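3.2 Small-parts storage at the bench

Loose hardware was the largest single category of misplaced items in the workshops surveyed. At the Fludedlow site, staff recorded 94 occasions over the study period on which a repair was delayed while a screw, washer or spacer was looked for. In most of these cases the part was in the building, stored in a jar or a coffee tin with parts of other sizes. Similar findings were reported for the Brusesov site, although its records are less complete.

Both sites were therefore supplied with upright drawer organizers to replace the mixed containers. A total of 1729 parts were sorted by type and then by length before being assigned to a drawer. Sorting was carried out by bench staff under the direction of Brenda Dawber, who also drew up the labeling scheme. Drawers holding parts in daily use were assigned first, and the remaining drawers were filled in order of demand.

The organizers have a carrying handle on the lid, and staff were asked to close every drawer fully before lifting the unit. Drawers with clear fronts were preferred, as the contents can be checked without opening them. Figure 4 shows a nine-drawer organizer, with the middle drawer of the right-hand column pulled out a short distance.

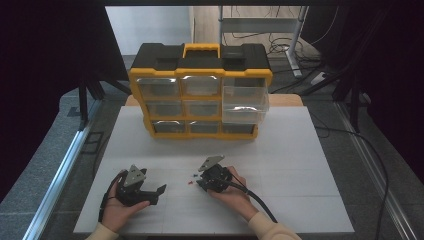

How many kinds of part should share one drawer? One kind per drawer is recommended for anything used weekly, and two kinds may share a drawer if they differ clearly in size.

Figure 4. Drawer organizer with yellow trim, upright on a white board marked with a pale grid.

Staff at Fludedlow kept to the one-kind rule more closely than staff at Brusesov, where the right-hand columns were often used for leftovers - mainly odd washers and cut lengths of wire. Hubáček noted the same tendency in an earlier study of home workshops and suggested that one drawer be set aside for unsorted items and emptied each November. This practice was adopted at both sites in the second year. Of the 70 drawers inspected at its close, four contained parts that did not match their labels.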